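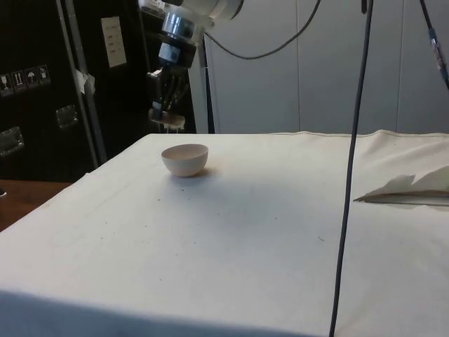

4. Setting the Table Cover and the Bowl

You have unpacked the Altier table cover (Section 3) and made peace with the amount of tissue paper. This section gets the cover onto the table and the small bowl onto the cover. It takes two people if they get along, one if they don't.

Before you start

Clear the table of anything with a sharp edge. Wash your hands. The cover is pale, and it keeps a record of everything.

4.1 Laying the cover

1. Unfold the cover on the floor or over the back of a couch. Do not shake it out over the table the way people do in commercials. It is heavier than it looks and will take the lamp with it.

2. Find the hem with the double stitching. This is the front hem.

3. Lay the cover with the front hem toward you and let it hang over the front edge of the table. A drop of 2 inches is the minimum. More is fine.

4. Smooth from the middle outward with flat hands. Stop when the middle is level enough for a bowl to sit without rocking. You are not making a hotel bed.

5. If something stands on the table and can't be moved, let the cloth gather around its base. Pulling it tight only sends the fold somewhere more annoying.

Note: Creases from packing relax over a day or two. If you can't wait, iron the cover on the reverse side, medium setting, no steam. Iron it before it goes on the table. We mention this because of letters we have received.

4.2 Placing the bowl

1. Check the underside of the bowl for grit. Grit scratches the glaze, and then it scratches whatever you stack the bowl on next.

2. Set the bowl down upright, opening up, on a flat part of the cloth. Keep it off the folds.

3. Press lightly on the rim with one finger. If the bowl tips, move it and try again.

4. Leave open cloth on all sides. The Bellent layout uses one bowl and a lot of nothing, and customers who add a candle, a runner and a dish of pebbles are on their own.

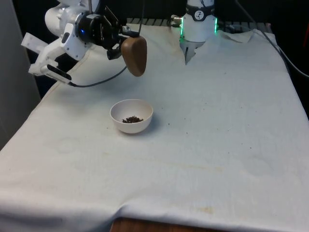 Fig. 4-2. Bowl left of center, cover draped over the front edge. Marks on the cloth: see 4.3.

Caution: Don't drag the bowl across the cover to reposition it. Lift it. Dragging bunches the cloth, and a full bowl will explain the rest.

4.3 Marks and stains

The cover will pick up specks, smudges and the occasional ring. Most are cosmetic. Treat them in this order:

1. Dry specks: brush off with a soft clothes brush.

2. Smudges: dab with cool water and a white rag. Colored rags have ambitions.

3. Yellow or brown stains: wash the whole cover, cold, with a mild detergent. Spot cleaning leaves a pale circle that is worse company than the stain was.

Do not bleach. Do not tumble dry. Line dry and put it back on the table while very slightly damp if you dislike ironing.

Replacement covers are sold singly under part number 900. The bowl is part number 23 and is also sold singly, for reasons that become clear in most households by February.

Continue to Section 5, Storing the Cover.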